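Tilahun Bottles and Caps: data card

Read this first if you're pulling the set for the first time. Last edit Saturday, January 15, 2022.

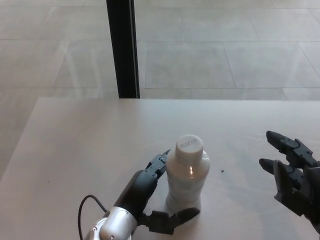
What's in it

Household bottles, jars and tubs on a plain table. Mostly kitchen and laundry stuff: milk, cordial, vinegar, dish soap, a few shampoo bottles. 453 clips, 3652 stills pulled from them. Stills are the bit most people want.

Screw caps are the bulk of it. Flip tops and pump tops are in there too but thin on the ground, don't build anything on the pumps alone.

Folders

atus/ - bottles with liquid in them, cap on at the start
erkar/ - empties, rinsed, cap on or off
amden/ - jars and tubs, wide lids
notes/ - one text file per item, see below

Folder names are just the names of the shelves they came off. No meaning, don't read into them.

Item notes

Each item gets a short text file: body colour, see-through or solid, cap type, cap colour, fill level, label on or off. Fill level is full / half / low / empty, judged by eye before filming. Translucent plastic with pale contents is a pain for this, the level line barely shows. If the note says "unsure" leave it as unsure please, don't go fixing it from the stills.

Cap text (the little printing on top) is not transcribed. Too small in most of them.

Labels

Peeled wherever they came off clean. Where they didn't, the leftover glue is noted as "residue". Residue picks up lint, so you'll get fuzzy patches on some bodies, thats not mould.

Setup

Table height the same throughout. Lights not the same throughout, sorry. November clips are brighter and you'll get more glare on shoulders and caps. Table wiped between items, not between takes, so crumbs and specks carry over from one take to the next. Handy for checking two clips are neighbours, annoying otherwise.

Known problems

- 14 items have the wrong cap colour in the notes (white down as cream). List is in notes/caps.txt
- 30 stills are duplicates under different names. Harmless, will cull
- a couple of the vinegar bottles are listed in both atus and erkar becuase they were filmed full and then again empty. Same item number, on purpose
- glass is under-represented, two dropped early on and we went easy after that

Not in it

Cans, cartons, anything with a cork. Medicine bottles left out on purpose, don't add them.

Adding stuff

Next free item number, one note file, clip in the right folder. Rinse empties properly, the cordial ones went sticky last time. Write the fill level down before you start, not after.

To do: re-shoot the pump tops, sort the caps list, weigh the full ones.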